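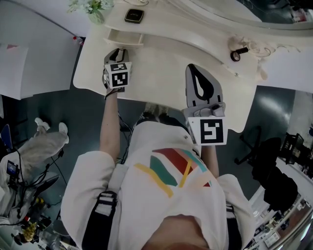
White desk with a curved front edge.

Looking After White Desks and Worktops

Hotlow Household Notes
Last revised 2023-12-14

These notes cover desks, sewing tables, hobby benches and other indoor work surfaces finished in white. Kitchen worktops are dealt with on a separate sheet, as they meet heat and standing water far more often. Most of the advice holds for pale grey and cream as well.

Find out what the surface is

White surfaces sold for home use fall into four main groups: laminate, melamine-faced board, painted or lacquered board, and oiled or waxed wood with a white pigment. They look much alike from above. They don't clean alike.

Look at the underside and at any cable hole. Laminate shows as a thin separate layer on top of a thicker core. Melamine facing is thinner still and usually appears on both sides of the board. Paint and lacquer run round the edges without a join and often show a slight build-up at the corners. Pigmented wood shows grain when a torch is held low across it.

If there is still doubt, treat the top as painted. Methods that are safe on paint are safe on the first two groups. For oiled or waxed wood, follow the maker's sheet and disregard the sections on stains below.

Routine cleaning

Dust first with a dry microfibre cloth. Grit pushed about under a wet cloth produces the fine grey haze seen on older white desks, and the haze is damage to the surface. It won't wash off.

Follow with a cloth wrung out in warm water and a few drops of washing-up liquid. Work in straight strokes from the back to the front edge. Rinse the cloth, wring it out again and go over the same ground. Dry with a second cloth. Detergent left to dry on a white top turns slightly sticky and collects dirt from sleeves and wrists.

Once a week is enough for a desk in daily use. The strip along the front edge needs more, particularly in summer, as skin oil builds up there and yellows.

Do not use:
Scouring powder or cream cleaner containing grit
Melamine foam blocks on a gloss finish
Neat bleach
Furniture polish containing silicone, if the top will ever be repainted
Glass cleaner with ammonia on lacquer

Foam blocks deserve a note. They remove marks by fine abrasion. On a matt laminate the loss is small and hard to see. On gloss paint a single pass leaves a dull patch, visible from the side, and the only remedy is to polish or refinish the whole top.

Stains by type

Test every method at the back corner or under the monitor stand. Wait until the test patch is dry before judging it.

Tea and coffee. Bicarbonate of soda mixed with water to a soft paste. Spread over the ring, leave for 20 minutes, lift off with a damp cloth. Don't rub while the paste is in place. Repeat if needed.

Ballpoint. Isopropyl alcohol on a cotton bud, rolled over the line and changed as soon as the bud colours. Rubbing spreads the ink into a blue smear several times the width of the original mark. On painted tops keep contact short and wipe with water straight after.

Permanent marker. As for ballpoint. An old trick is to go over the line with a dry-wipe marker and wipe both away together, and it works reasonably well on laminate. It is unreliable on paint.

Pencil. A clean white vinyl eraser, used lightly. Coloured erasers may leave dye.

Glue. Leave PVA to harden, then lift it with a plastic scraper held flat. Superglue softens under acetone, but acetone also attacks paint, lacquer and most edging. Restrict it to laminate, on a cotton bud, well away from the edges.

Sticker residue. Warm the spot with a hair dryer on its low setting, roll the residue off with a thumb, and finish with washing-up liquid. White spirit will shift what remains on laminate.

Dye from fabric. New denim and dark placemats are the usual sources. Try bicarbonate paste first, then hydrogen peroxide at the strength sold in chemists, on a folded tissue. Dye that has been in place for months may fade without going completely.

Saliba cleaning paste, which several readers have asked after, was tried on offcuts of all three hard finishes. It removed tea and pencil without trouble. It left light scratching on the gloss paint, visible under a desk lamp. It is adequate for matt laminate.

Yellowing

There are three causes and they need telling apart before any work is done.

Surface film is the most common. Cooking vapour, smoke and skin oil settle on the top and yellow with age. Wipe a small square with sugar soap solution made up as directed on the packet. If the square comes up whiter than its surroundings, the whole top can be done the same way, then rinsed twice.

Ageing of the finish is the second. Solvent-based white gloss yellows in the dark, so the area beneath a printer or a stack of files will be yellower than the rest. Exposing it to daylight for a few weeks often brings back part of the white. Water-based paint yellows much less.

Sunlight is the third, and works the other way round. Plastic edging and some lacquers yellow where the light falls. Cleaning has no effect on this. Turn the desk end for end if the design allows, or fit a blind.

Edges

The edge fails before the top does. On a straight desk the edging is a strip glued on with hot-melt adhesive. On a curved front the strip is under constant tension and will lift first where the curve is tightest.

Check by running a fingernail along the lower join. If the strip moves, deal with it while the board behind is still dry.

Lay a sheet of baking parchment over the loose section and press with an iron at a medium setting, no steam, moving all the time. When the adhesive softens, take the iron away and press the strip down with a wooden block wrapped in cloth. Hold until cool. On a curve, work in short lengths from the fixed part towards the loose end. Working in the other direction traps a bulge in the middle.

If the old adhesive has gone brittle, scrape it off and use contact adhesive, applied thinly to both faces and left until touch-dry. Tape the strip down overnight with low-tack masking tape. Strong parcel tape can pull the finish off when removed.

Replacement strip should be slightly wider than the board and trimmed after fixing. Walldale white iron-on edging is sold in two whites, one warm and one cold. Take a piece of the old strip to the shop and compare them near a window. Shop lighting makes the warm one look correct against almost everything.

Chips and scratches

Small chips in laminate can be filled with a white repair wax or a two-part filler. Wax is easier and can be undone, but it softens under a hot mug. Filler is permanent. In either case fill slightly proud, then level with a plastic card held at a low angle.

For painted tops, degrease the chip, touch in with a fine brush, and let each coat dry fully. Several thin coats are needed where one thick coat would leave a raised blob. Whites vary a good deal, and a touch-up pot bought by name alone is seldom a match.

A scratch that doesn't catch a fingernail is best left. Filling it makes it wider.

Bare chipboard at a chip must be sealed even if the appearance is of no concern. Spilt water enters there and swells the board, and a swollen board can't be pressed flat again. A dab of clear nail varnish will do until a proper repair is made.

Heat and water

Use a mat under mugs, soldering irons, glue guns and laptop chargers. Chargers are often overlooked. One left on the same spot through a winter can lift laminate from its core.

Mats should have cork or felt on the underside. Rubber and soft PVC feet react with some lacquers and leave brown marks that go right through the finish. The same applies to the feet of monitor stands and desk lamps. Stick felt pads over them.

Wipe up water at cable holes at once. The cut edge inside the hole is rarely sealed at the factory. Remove the plastic liner, run a bead of clear silicone round the cut, and refit the liner when the silicone has set.

Cables

Cables hanging over a white edge leave grey lines where they rub. Clip them to the underside or bring them down through the hole. Where a cable has to cross the edge, fit a short piece of split foam tube over it. The grey lines come away with washing-up liquid if caught early. Old ones need isopropyl alcohol.

Sagging

A long top carried only on its end frames will sag under screens and books. The trial desk for this sheet, a Clovholm top 183 cm long, showed a gap beneath a straight edge after one winter of use. A steel angle 110 cm long was screwed along the underside, set back from the front so that it cleared the knees, and the sag had not returned by the following February.

Choose screws at least 2 mm shorter than the combined thickness of board and angle. Drill pilot holes, with tape round the bit as a depth mark. Take the load off the top and prop it level before driving the screws. An angle fitted to a top already bent will hold it bent.

Turning the top over achieves the same for a while on boards finished alike on both faces. Plug the old screw holes with white caps.

Related sheets
Kitchen worktops: joints and upstands
Removing limescale from taps
Sharpening scissors at home
Drawer runners that stick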